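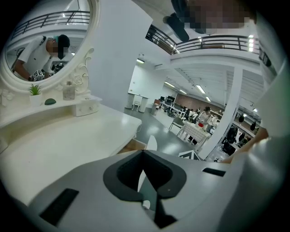 The White Vanity

My aunt Diane Turcotte left me one piece of furniture, and of course it was the one that wouldn't fit in my apartment. So I did what anybody would do and lied to the lawyer. "Plenty of room," I said, and then I called Omid, who owes me for the thing with the boat.

Omid Ahmadpour has a good back and strong opinions. He walked around the vanity twice, ran a thumb along the carving by the mirror, and whistled. "It's a wedding cake," he said. "You've inherited a wedding cake."

I told him it was a handsome piece. I'm not sure I believed it yet. When I was little I wasn't allowed to touch it, and that does something to your feelings about a table. Aunt Diane sat there every evening at 5 o'clock sharp and put on her earrings, even if the only place she was going was the kitchen. I'd stand behind her and we'd talk to each other in the mirror. She told me things in the mirror she'd never have said to my face — that she had been engaged before Uncle Ray, for instance, to a man who sold Grisden pianos and couldn't play one.

"Does it come with the plant?" Omid asked.

It came with the plant. It came with the jar, too, and with two little drawers under the shelf that I had wondered about for most of my life. I'd always figured on love letters, or cash. I opened the left one and found 16 buttons and a receipt from Marwat's, the old department store, made out for $40. I opened the right one and it was stuck.

"Leave it," said Omid.

I did not leave it. I wiggled it, I sweet-talked it, I got a butter knife (I know, I know), and finally it gave a little cough and slid open. Inside lay a single earring, a green glass one, and a folded note in her square handwriting. I read it standing up.

If you're reading this you used a knife. Sit down before you scratch something.

Well, I laughed so hard I had to hold on to the edge of the table! And then I sat down, the way she said, and looked up, and there was Omid behind me in the mirror, right where I used to stand.

"So where's it going?" he asked the mirror.

"Where the couch is," I told him.

He thought about the couch, and the stairs, and probably about the boat. Then he took off his jacket.

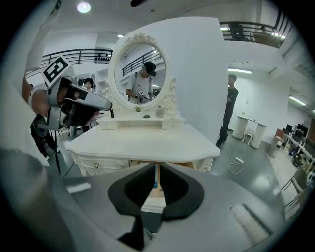 The vanity with its oval mirror, the little succulent on the shelf.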